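Stühle umstellen, Polster abwischen

Im Café Gruddale stehen Holzstühle mit orangen Sitzpolstern, und bewegt werden sie jeden Abend. Zübeyde Gündoğdu führt das Haus seit 16 Jahren. Angefangen hat sie mit gebrauchten Stühlen vom Möbelhändler Keskin, 385 Euro für den ersten Posten. »Die Gestelle halten«, sagt sie. »Was Arbeit macht, sind die Polster und die Schrauben.«

Beim Umstellen wird der Stuhl angehoben und gekippt. Geschoben wird nicht, das gibt Streifen auf dem grauen Boden. Eine Hand gehört an die Lehne, die andere weiter nach unten an das Holz.
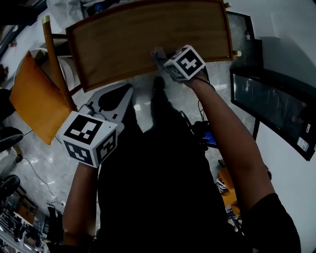

Man solle dabei gleich nach den Messingkappen sehen, meint Keskin, eine lockere Kappe sei schnell verloren und einzeln kaum nachzukaufen. Gündoğdu hat eine Dose mit Ersatz im Büro. Im Februar hat sie mehr als 89 Kappen neu geklebt.

Für das Holz nimmt sie ein feuchtes Tuch und danach ein trockenes. Möbelpolitur kommt ihr nicht mehr ins Haus. »Die hat geklebt, und die Gäste hatten es am Ärmel.« Die Polster bürstet sie ab, Flecken behandelt sie mit Gallseife. Am Fenster zur Terrasse bleichen die Bezüge schneller aus, dort tauscht sie die Stühle öfter gegen andere aus dem Raum.
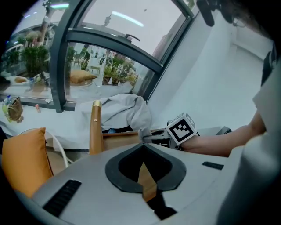 Ob sich neue Bezüge lohnten, fragte Oltel, ein einfacher Vorhang koste doch weniger. Gündoğdu will keinen. »Die Leute setzen sich wegen der Pflanzen da hin.« Ein Angebot für den Stoff hat sie eingeholt, 158 Euro. Bestellt ist noch nichts.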